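Prernside hall adopts table-side sorting for food waste

31 August 2022

The community hall at Prernside has changed the way its dining tables are cleared, moving the first stage of waste sorting from the kitchen to the table itself. The arrangement has been in use since June and will now be kept for all lunches and evening bookings, according to a notice sent to hirers.

Under the old method, plates and platters were carried to the kitchen as they stood and scraped into a single bin beside the sink. Paper, foil wrappers and food went in together. The contents were then either separated by hand or, more often, sent out as general waste. Kudthorpe, the firm that collects food waste from the hall, will not accept a caddy in which wrappers or paper tissues are found, and a number of loads were turned away in the spring.

The new method uses two containers per table. A clear plastic bin takes dry rubbish such as tissues and wrappers. A shallow black tray takes crumbs, shells and other scraps, and is emptied straight into the food caddy. Platters are cleared last, once the larger items have been lifted off, and go to the kitchen for washing.

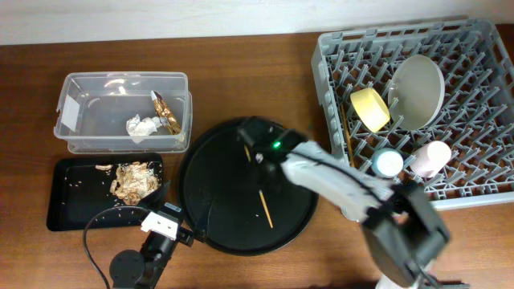 Clearing a table at Prernside: tissue and wrapper in the clear bin, food scraps on the black tray, one platter still to be finished.

Mitali Munshi, who manages the kitchen, said the clear bin was chosen over a coloured one after a short trial of both. "With a solid colour you have to lean over to see what has gone in," she said. "With the clear one a mistake can be spotted from the side and taken out before the bin leaves the table."

Cocktail sticks and skewers have been the main difficulty. They are easily missed on a dark platter and have twice blocked the waste strainer in the kitchen sink. The written procedure now states that sticks are to be picked off by hand before any scraping begins, and that they go in the bin with the dry rubbish. Kudthorpe classes them as a contaminant even when they are made of untreated wood.

The hall has bought 26 trays and 17 bins, with the remaining bins on order. Clearing a full room takes roughly 90 minutes, a little longer than before, but the separate sorting stage in the kitchen has been dropped. Trays are rinsed, stacked and left to dry overnight - they are not put through the dishwasher, as the raised rims hold water.

Elis Pumphrey, who handles bookings, said hirers who do their own clearing would be given a printed sheet with the keys. No extra charge is to be made for the containers. Groups that leave mixed waste will be asked to sort it before their deposit is returned.

Tables should be wiped with a damp cloth once the containers have been removed. Spray cleaners are not to be used on the wooden tops. Replacement caddy liners are kept in the cupboard to the left of the kitchen door.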